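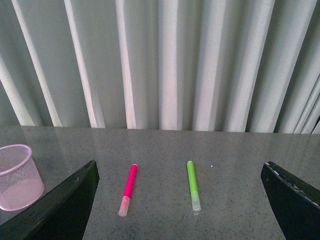 On 2024-04-14 a list member in Gerkton wrote:
> I gave in and bought one of those wire mesh cups, and the
> markers still end up all over the counter by suppertime.
> Do the rest of you store yours standing up or lying down?
> I have read both and I'm tired of throwing out dried ones.

Hello all, and a special hello to Gerkton, because I have been having this very argument with myself since November!

I should say first that I'm no expert, only somebody who has run the Saturday-style craft table at the Iltdale library annex for more years than I care to add up (we bought 42 sets of felt-tips last fall, and you would weep to see what is left of them). Our cup is pink mesh too, and I am fonder of it than a grown woman ought to be. You can see through the sides, so you know right away whether the purple is home or not, and eraser crumbs have nowhere to hide.

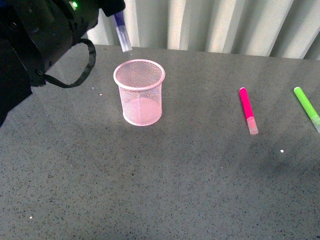 As for up or down, I keep mine lying flat when they're going away for a long spell, in a shallow drawer, and standing in the cup during the week when they're in use. For the cup I like caps down, so the ink settles toward the tip, though I know there are folks on this list who will write to me about that. What matters far more is the click. Push the cap until you hear it, and then push it again. The old Rautiainen catalog I keep by the phone has 257 pages and a whole column on caps, and that's the sum of it.

The other thing I'd suggest is to put fewer in. A cup that is stuffed full is a nuisance to put anything back into, and so people just don't, they lay it down on the counter "for a minute" and off it rolls. I keep out purple, pink, green and yellow, and the rest wait in the drawer until somebody asks.

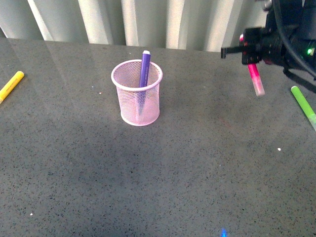
> Ours went in tips up for years at the Stirivthorpe house and
> they dried out no faster than the flat ones. I think the
> counter by the window was the real trouble, with all that sun.

That came to me off-list and I have permission to pass it along. I do think there's something in it. We keep our curtain drawn on bright afternoons, mostly for the sake of the construction paper, but I suppose the markers get the benefit as well.

Do write back and let us know which way you go, and whether yours are the fat kind or the thin.

Warmly, from Iltdale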